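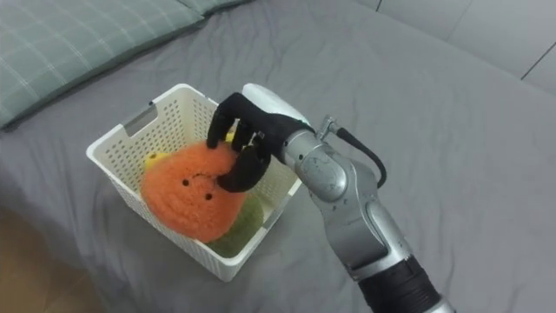

침대 위부터 치우면 절반은 끝난 거라고, Nhi Lò는 만나자마자 그 얘기부터 꺼냈다. 인형이랑 베개가 굴러다니는 침대에서는 이불을 아무리 잘 개도 티가 안 난다는 것이다. 듣고 보니 우리 집 침대가 딱 그 꼴이라 살짝 찔렸다(아침에 그냥 나왔거든요!).

8월 | 글 Diệp Phí

생활정리 모임 Zatamik이 이번 달 '침실 바구니 주간'을 열었다. 방식은 정말 간단하다. 침실에 바구니를 하나만 두고, 자기 전에 침대 위 물건을 거기 다 넣는다. 끝! 종류별로 나누지도 않고 이름표도 안 붙인다. 회색 시트 위에 놓인 구멍 송송 뚫린 흰 플라스틱 바구니, 그 안에 주황색이랑 노란색, 초록색 봉제인형이 같이 들어가 있는 정도면 충분하다는 얘기다. 주황색 인형은 동글동글한 과일처럼 생겨서 얼굴까지 있는데, 나는 이런 걸 보면 정리고 뭐고 일단 만져 보고 싶어진다.

신청자는 모두 1,787명. 작년에는 옷장 편을 했는데 그때보다 훨씬 많이 몰렸다고 한다. 중간 설문에 답한 사람 가운데 82퍼센트가 바구니를 침대 발치에 둔다고 했고, 나머지는 창가나 문 옆이 많았다. 나는 협탁 밑파인데 소수였다, 조금 서운하다.

바구니 고르는 요령도 물어봤다. 손잡이 구멍이 있는 네모난 것이 옮기기 편하고, 뚜껑은 없는 쪽을 권한단다. 뚜껑이 있으면 그 위에 또 뭘 올려놓게 된다고(우리 집 빨래통이 그렇다). 털이 복슬복슬한 인형은 꾹꾹 눌러 담지 말고 얼굴이 위로 오게 넣으면 아이들이 밤에 찾기도 쉽다. 베개는 바구니에 넣지 않는다. 머리맡에 두 개 나란히 세워 두는 걸로 족하다.

동네 침구점 Pillico도 행사 기간에 맞춰 체크무늬 베갯잇을 할인한다. 초록 계열이 제일 먼저 빠진다고 해서 나도 모르게 두 장 집어 왔다. 정리하러 갔다가 짐이 늘어난 셈이지만 색이 너무 예뻐서 어쩔 수 없었다!

침실 편은 이달 말까지 이어지고 신청은 Zatamik 게시판에서 받는다. 참가비는 없고, 바구니는 집에 있던 걸 써도 된다. 다음 편은 현관이라는데 우산이랑 신발 얘기가 나올 모양이다. 일정이 정해지면 다시 적겠다.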